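Subject: Re: [tasum-bakers] Plates or bowls for the December table?
Date: December 1, 2025

Hello everyone,

I meant to answer this on the weekend and then the dough got away from me, so please forgive the delay. I'm quoting the part of the earlier message I'm replying to, for those who get the digest:

> We have 26 people signed up for the Tasum bake table and I still
> don't know what we're serving on. Last October the filled things
> leaked onto the paper liners and we threw out the whole stack.
> Does anyone have small plates with a bit of color? And do we
> really need a tablecloth?

On the tablecloth, I'd say no. We've been using a green cutting mat on the little table, the gridded kind that quilters have, and I've grown very fond of it. It wipes clean, it doesn't slide, and baked things look cheerful against the green. The grid is handy too if you're the type who likes her plates in a straight line (I am, I'm afraid).

As for the plates, the round salmon-pink one gets my vote for anything folded or filled. Orange on pink sounded dreadful to me until I saw it, and now I'd happily put every dumpling and turnover we own on that color.

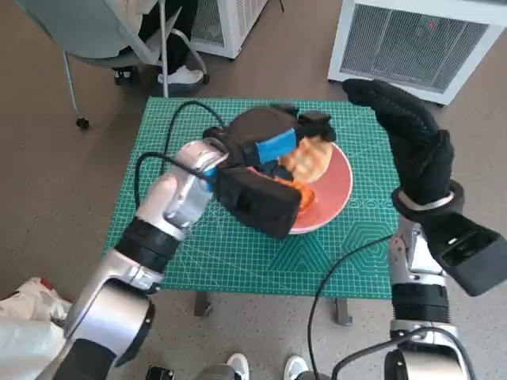
Hadgu wrote back to me off-list that a flat plate is fine for a turnover but hopeless for anything glazed, and that whatever we pick ought to have a rim high enough to carry across a crowded hall. Fair enough! I've lost a glazed bun or two to the floor at Okovberg myself, and I still think about them.

So my thought is to mix. Flat plates for the folded things, bowls for anything longer or likely to roll, and plain round buns can go straight on the mat if we run short of dishes. I know some of you will wince at that last one, but a freshly washed mat is every bit as good as a board, and I'd much sooner wash one mat than 11 extra saucers. The pink bowl with the thin white rim is just right for a long striped roll, and with a round bun sitting out to the left of it you get a nice bit of variety without any fuss at all. 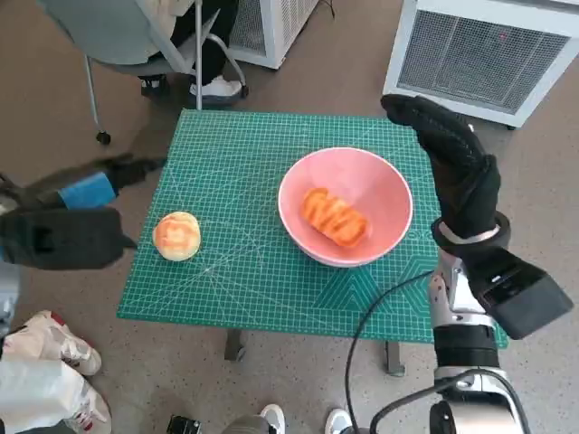

Tullolach adds that the bowls should go toward the middle of the table and the buns nearer the ends, so people can help themselves to a bun without reaching over everything else. I like that very much and have written it on my sheet.

What I still need from you all: if you have pink, peach or coral dishes, any size, please put a bit of masking tape on the bottom with your initials and bring them to the Wednesday bake. I have 7 promised so far. White would do as well, only please leave the glass ones at home, they make me nervous. Also a second mat if anybody sews, and tongs, because ours went home with someone after the October table and haven't been seen since.

I'll bring the apricot filling and the good dish towels.

Warmly, and with flour on the keyboard again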